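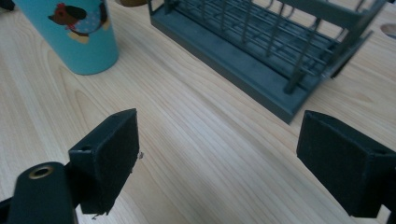
CLARNMONT, November 10, 2021 - Kusora, the shared workshop in Clarnmont, has put out the plans for Gudeta, a hand-held gripper with foam pads on two black fingers. The parts cost $223. Nothing in it is new, and the group makes no claim that it will do your dishes.

"I have read 300 announcements about kitchen robots and I still wash my own cups," said Margarida Aguiar, who led the build. "We'll talk about helpful machines when one has worked for a year."

Members have built 4 since September. The pads fray and the pivots need tightening. Novow supplied the screws and had no say in this text. Plans are free at the front desk, 10 printed copies only.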